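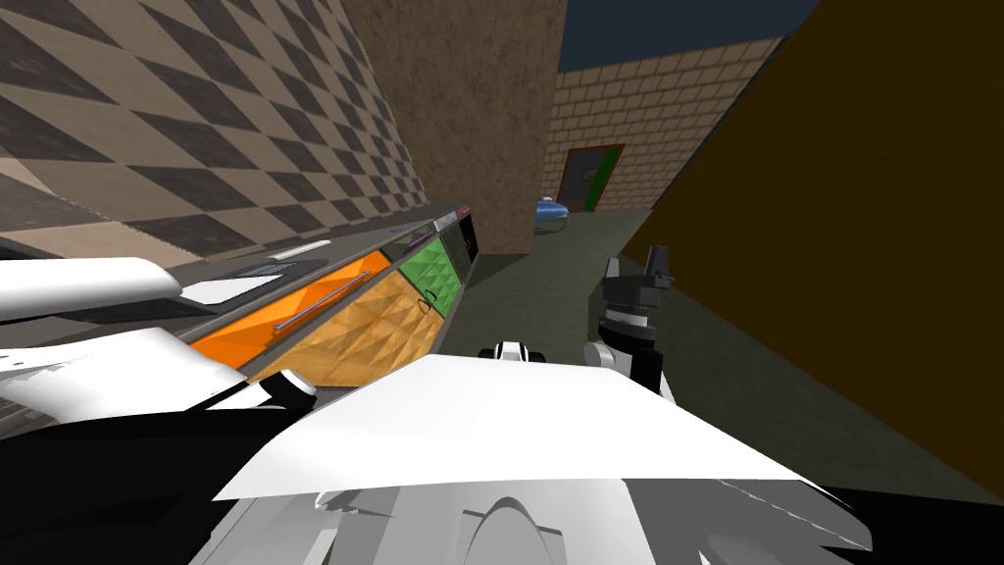 How long can I keep a sourdough starter in the fridge without feeding it?

Mine came from my aunt in January and I'd hate to lose it. We're going away for a good while and I can't take the jar along, much as I'd like to!

Hamann
3 October 2024

Oh, you'll be fine! Feed it well, give it an hour or 2 on the counter, then chill it. Mine sat for some 75 days once and came back after a few feedings — slow and grumpy, but alive.

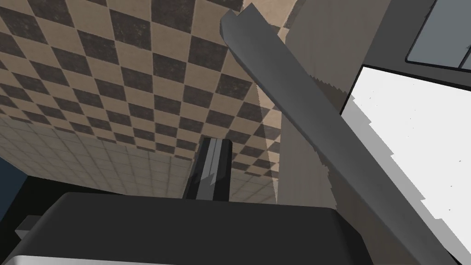
Checkerboard in tan and dark brown

Cuvora

just buy yeast
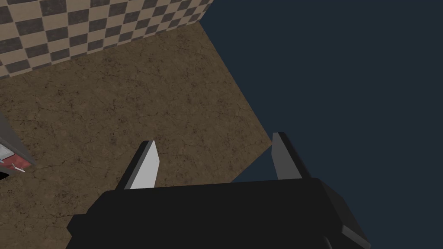

Pascal Ruppert
Community Helper, 152 replies

I'd dry a little as well, dear. Spread it thin on parchment, let it go crisp, and crumble it into a clean jar. Gray liquid on top of the chilled one is harmless, so stir it in or pour it off, but pink streaks mean it has to go.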